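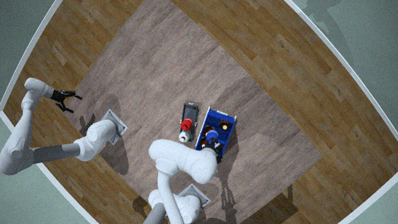 Can a machine put the bottles away yet?

tristetti_fan
We run a small café with a flat above it and I'd pay for anything that sorts empties into caddies. Pirkier have quoted me 3,940 for a two-arm bench setup. Has anyone got one doing real work?

Pin-yu Yang
Not for that money. I've spent since October on this in simulation only. Bins and trays are forgiving. A caddy has a pocket per bottle, and a small error puts the glass on the divider.

mopbucket
Disagree. Ours at the shop does 900 jars a shift.

Pin-yu Yang
Same jar every time, though? From a fixed feed?

mopbucket
Yes, same jar. Still a chore I don't do any more. 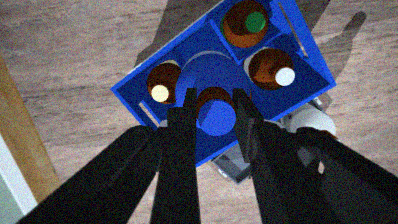
Leeds, Apr 4, 2025
Pin-yu Yang
Four brown bottles in a blue caddy, still simulated. The caps are different colours, but the blue one is nearly the same shade as the caddy, so I wouldn't rely on colour to find it. There isn't much room for fingers beside the middle divider either.

tristetti_fan
So would you buy?

Pin-yu Yang
No. Wait a couple of years, or hire someone for five hours a week.

mopbucket
I'd ask Pirkier for a trial with your own bottles first. If they refuse, you have your answer.

tristetti_fan
Fair enough. I'll ring them and post what they say.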